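Checkliste Formen-Sortierset, Gruppenraum 2 — mit meinen Anmerkungen

Stand: 12/04/2024 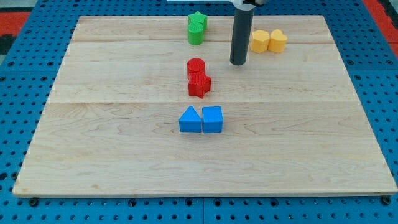 Die Kanten am Stern bitte jedes Mal mit dem Daumen abfahren und nicht bloß anschauen, bei uns hat sich im Juni eine Spitze gelöst und gemerkt hat es erst ein Kind. So stand es als Kommentar unter meiner letzten Liste, aus der Gruppe Memton, und ich hab den Punkt gleich übernommen. Danke dafür!

Also los, ich gehe die Liste so durch, wie ich sie auch am Tisch abarbeite.

1. Vollzähligkeit
Erledigt. Ich lege die Klötze immer nach Farben zusammen aufs Holzbrett, grün zu grün, rot zu rot, gelb zu gelb, dann sehe ich sofort, wenn einer fehlt. Den Rest vom Set hab ich in der Kiste nachgeschaut, alles da.

2. Kanten und Spitzen
Sterne: in Ordnung, eine Spitze war minimal rau, mit feinem Schleifpapier drübergegangen. Herz: in Ordnung. Sechseck: in Ordnung. Bei den Zylindern mag ich ja das Kreuzmuster obendrauf, aber da setzt sich gern Knete fest (fragt nicht).

3. Druckschichten
Leicht gegen das Licht halten und drücken. Nichts knackt, nichts gibt nach. Die feinen Rillen sind normal, die gehören zum gedruckten Kunststoff und sind kein Mangel — das hatte letztes Mal jemand angekreuzt.

4. Verschluckbare Teile
Prüfzylinder liegt in der Schublade, bitte auch wieder dahin zurück! Kein Klotz passt hinein. Trotzdem bleibt das Set im oberen Fach, für die Kleinsten ist es nicht gedacht.

5. Brett
Fugen zwischen den Ahornbohlen mit dem Fingernagel geprüft, kein Spalt. Vorderkante ohne Splitter. Nachölen wäre mal wieder dran, das Öl von Graltent ist fast leer, ich schreib es auf die Bestellliste.

6. Reinigung
Lauwarmes Wasser, Spülmittel, weiche Bürste. Bitte NICHT in die Spülmaschine, die Hitze verzieht den Kunststoff, das haben wir mit 12 Klötzen aus dem alten Kistham-Satz schon durch. Offen: Zylinder noch ausbürsten, mache ich morgen.

7. Kennzeichnung
Inventarnummer 248 klebt am Kistendeckel, ist aber kaum noch zu lesen. Neues Etikett drucken. Offen.

Ergebnis: freigegeben, zwei Punkte offen (6 und 7). Wer vorher was findet, schreibt es bitte direkt unter diese Liste.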